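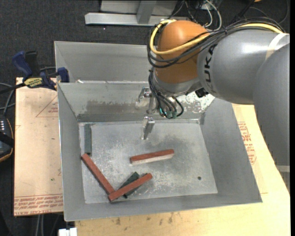
Keeping a bilingual dictionary alive in the kitchen

The household dictionary lives a harder life than the one in the library. Ours is a fat Italian-English one, bought second-hand, and it has been splashed with most things that come out of a saucepan. These are the habits that have kept it, and our vocabulary, more or less in one piece.

Give it a fixed spot

A dictionary on a high shelf is an ornament. Keep it within arm's reach of the table, lying flat if it runs past 400 pages, because a heavy book stood upright will slowly drag itself out of its own cover. Mine sits on top of the bread bin. The bread has not complained.

Read past the first meaning

This is where most kitchen disasters begin. Look up "stock" and you may get shares, cattle or a supply of something before you reach anything you could put in a soup. Settimio Serra once wrote out a shopping list for me from a dictionary and asked for a kilo of dates, having chosen the word for the ones on a calendar. The greengrocer was very kind.

Read the whole entry, then look up the foreign word in the other half of the book and see whether it brings you back to where you started. If it brings you to a part of a ship, try again.

Learn the little labels

n., v., adj., fig., obs. They are explained at the front, in the pages everyone skips. "Fig." has nothing to do with fruit. "Obs." means that the last person to say it wore a ruff, and you will get a look if you use it at the butcher's.

Cards for the words you keep forgetting

Cut up old cereal boxes. One word to a card, with the meaning on the back and a whole sentence underneath. A bare word slides straight out of the head, but "the colander is under the sink again" tends to stay. I stopped at 338 cards, when the biscuit tin would no longer shut.

Auður Eskildsen sorts hers by room, so that everything to do with washing is kept by the washing machine. I tried it and lost the whole bathroom.

Beware of lookalikes

Some words wear a familiar face and mean something else entirely. A short list to tape inside the cupboard door:

camera: a room
burro: butter, and not a donkey
caldo: hot, whatever your hand on the tap believes
fattoria: a farm
pepperoni: order it in Italy and you will most likely be brought peppers, which they spell with one p in the middle

Spills and loose pages

Blot, don't rub. Put kitchen paper on both sides of the wet page, close the book and set something heavy on it overnight. Change the paper in the morning. For tomato, accept the stain and think of it as a bookmark. We can now find everything from "lavare" to "lenzuolo" at a glance.

A loose page goes back in with a thin line of PVA along the inner edge, put on with a cocktail stick. Keep sticky tape out of it. It goes yellow, lets go, and takes half of the letter M with it.

Pencil only

Write your own finds in the margin, lightly, with the place you heard them. Page 409 of ours has three different words for a dishcloth, each from a different relative and each defended with some heat. Katia Longo says only one of them is right. She won't tell me which.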